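The Good Bag

Print this page | E-mail this story

The dryer at the Prilell building took 64 minutes no matter what you put in it, and Rajitha Haque loved every one of them. You could do so much in 64 minutes! You could eat a plate of toast standing up. You could read half a mystery, or walk to the Kruger Street bakery and back, if you didn't stop to talk (she always stopped to talk).

In November her sister sent her a box. Inside was a scarf, a jar of pickled limes wrapped in newspaper, and a mesh laundry bag with a zipper.

"A bag?" she said on the phone. "You mailed me a bag?"

"For the nice things. You ruin everything nice, Raji. You ruined Mom's shawl."

"I was 19!"

"It came out the size of a potholder."

It had, too. She still had it somewhere, and she had set a good many teapots on it.

So that evening she cleared the table and laid the new bag out flat, and oh, it was a lovely thing. White and fine as frost on a window! She smoothed it with both palms and it wrinkled up again behind her, like a cat that doesn't want to be petted. She ran the zipper open and shut, open and shut, just for the sound.

Then she pulled the basket over and dug down for the beige cloth. Her grandmother had carried it 800 miles on her lap, on a train, refusing to put it in a suitcase. Rajitha had never once dared to wash it. It smelled of cardamom and closets.

"You're going in," she told it. "You're going in, and you're coming out exactly the same size."

She called her sister back.

"Cold water?"

"Cold water."

"And the zipper all the way closed?"

"Raji. Yes. All the way."

"I'm so excited," said Rajitha, and she reached for the bag. 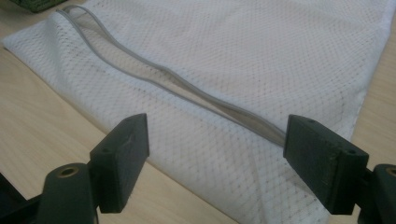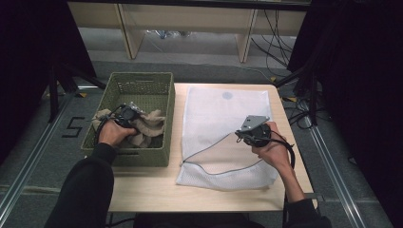

The mesh bag on the table, zipper and all.

E-mail this story | Print this page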